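Frequently Asked Questions: Collecting Examples at Kutport

For operators and partner teams. Maintained by Hryhorii Mykhailiuk. Last revised in November.

What is the Kutport collection for?

We record people guiding robot arms through short table tasks. The recordings become training examples for Lisby, the learning system that will later try the same tasks without a person at the controls. Each recording is one attempt at one task, from the start signal to the stop signal.

Which objects are used?

The current set is built on pill bottles and small baskets. They can be handled from many angles, and the bottles give the system practice with see-through plastic. Position on the table changes between episodes, and so does the number of objects in reach.
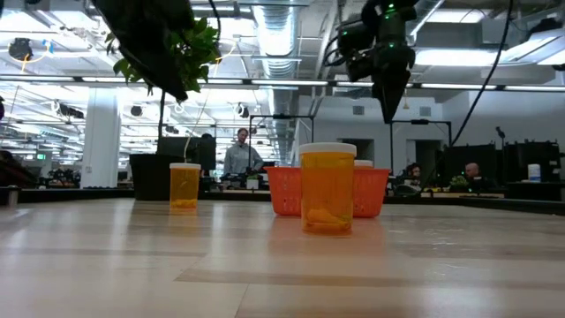

Amber bottles and orange baskets on the table, with a gripper above.

How many examples do you need?

The target for the bottle and basket set is 3,500 accepted episodes. At the last count we had 1,831. Another 765 were recorded but are waiting for review, and those are not included in the accepted total.

Do the bottles have to start upright?

No. The start card for each episode says whether a bottle should be standing or lying down. If the card says lying down, the direction of the cap is up to you, but please vary it. A system that has only seen caps pointing one way tends to do poorly when one points the other way.

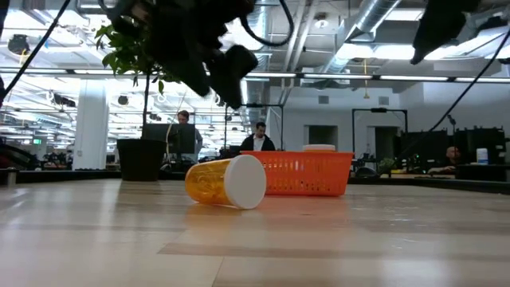

A bottle on its side next to a basket.

What should I do if I make a mistake during an episode?

Keep going if you can recover within the time limit. A missed grasp followed by a good one is useful, and we label it as a recovery. If an object falls off the table, stop and mark the episode as failed. Do not delete it. Failed episodes are stored separately and are used to check the scoring tool.

Why are some wrist views blurred?

The wrist camera moves with the gripper, so fast motion smears the picture. A short stretch of blur is fine. Reviewers will send an episode back if the blur lasts through the whole approach to an object.

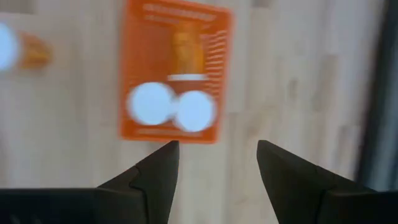 Slow down over the last few inches before you close the fingers. New operators usually move too fast on their first day and get a higher share of returns. It improves with practice, and returned episodes do not count against you.

Can I work in front of a busy background?

Yes. People at their desks, office furniture and overhead lights can all stay in view. Please keep your own hands out of the work area once recording has started. If someone reaches over the table, mark the episode as interrupted.

How often is the layout changed?

Every 6 episodes. Move the basket first, then the bottles, and turn the basket so its long side is not always facing the same way. The Ondieki scheduler shows the next layout on the operator screen. You may shift any object by a hand's width from the position it gives you.

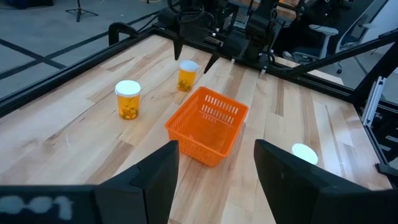 Before you press start, check that both arms can reach the objects they need without crossing. If they cannot, choose "skip layout" and the scheduler will offer another one. There is no limit on skips, but add a short note so we can fix layouts that keep causing trouble.

Who reviews the episodes?

A second operator watches each one from the table view and the wrist view. Nobody reviews their own work. Disagreements go to Hryhorii.

Where are the files kept?

They are uploaded to Istent at the end of each shift. The transfer runs overnight, and the station must stay switched on until it finishes. There is no upload on Sunday.

Can partner teams request the data?

Yes, for accepted episodes only. Send the task name, the camera views you need and the name of the person who will hold the copy. Requests for failed or interrupted episodes are handled separately and take longer.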